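チケット番号:3749
件名:バスマットを巻いて収納すると端が浮き、敷き直しても平らに戻らない
対象:Traltora シャギーバスマット(チャコールグレー)
受付窓口:Miltix 生活用品サポート
担当:Cillian Kavanagh
状態:解決済み

申告内容
洗濯後のマットを巻いて棚に立てて保管している。取り出して敷くと、両端が床から浮く。浮きは片側で19mm。足を引っかけるおそれがあるため、巻き方と保管方法を確認したい。床は光沢のある白系タイル。滑り止めシートの併用なし。

確認1 巻いた状態
毛足の面を内側、裏地を外側にして巻く方法と、その逆の方法がある。申告者は特に意識せず、日によって向きが変わっていた。きつく巻いて立てた場合、巻きの中心に近い側ほど曲げが強くなる。浮きが出る端と、巻き始めの端が一致するかどうかを先に見ること。
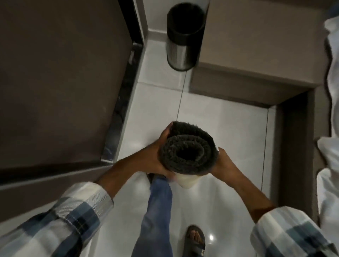
巻いて立てた状態。上面に渦巻き状の毛足、下端にクリーム色の裏地。

申告者の回答:浮く端は巻き始めの側と一致。保管期間は5月からで、その間に敷いたのは数回。棚の奥行きが足りず、できるだけ細く巻いていたとのこと。

確認2 裏地
裏地の割れ、剥がれ、べたつきの有無を質問。いずれもなし。洗濯機の脱水は短時間、乾燥機は不使用。裏地の劣化による反りは候補から外した。縫製部のほつれも申告なし。

切り分け
a. 同じマットを平置きで一晩置く → 浮きは減少するが残る
b. 逆向きに一度巻き、すぐ広げる → 浮きはほぼ消える
c. 別の部屋の床に敷く → 結果はaと同じ
以上から、床面の傾きや目地の影響ではなく、巻き癖と判断。

処置手順
1. マットを床に広げ、毛足の面を上にする。目地に沿って置くと、端のずれを確認しやすい。
2. 床の水気を拭き取る。濡れたタイルの上では裏地が貼り付き、巻きの途中で斜めになりやすい。
3. 手前の端を折り、裏地が外側に出る向きで奥へ巻く。両手を左右に離して置き、手のひらで同じ強さに押す。中央だけを押すと両端が遅れる。芯の部分は詰めすぎない。

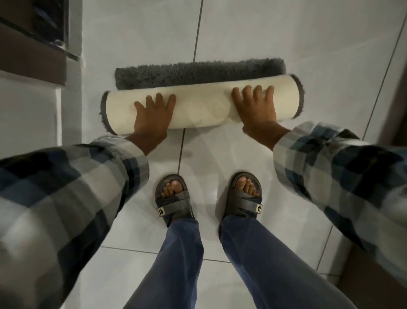
4. 巻き終えたら、左右の端面がそろっているかを見る。片側が飛び出している場合は、最後まで広げてから巻き直す。途中から直すと、ねじれが残る。
5. 棚に入れるときは横置きにする。上に物を載せない。縦置きしかできない棚では、壁に寄りかからせず、倒れない程度の余裕を持たせる。
6. 次に敷くときは、巻いた向きと逆に一度軽く巻いてから広げる。端が浮く場合は、平らな板を載せて一晩置く。加熱はしない。

経過
申告者が手順1から6を実施。翌朝の連絡では、浮きは2mm以下。歩行時の引っかかりなし。毛足の寝癖は残ったが、手で逆方向になでると目立たなくなったとのこと。

補足
収納用バンド(Mbwambo 製、長さ532mm)を併用する場合、締め付けは巻きがほどけない程度にとどめる。強く締めると、バンドの位置で裏地に折れ目が付く。今回の申告者は未使用。
類似の申告はチケット272を参照。そちらは裏地の硬化が原因で、交換対応となった。症状は似ているが、bの操作で浮きが消えない点が異なる。

クローズ理由:処置により症状解消、申告者の同意あり。
再発時は同じチケット番号で受け付ける。浮いた端の高さと、直前の保管向き(縦または横)を記載のこと。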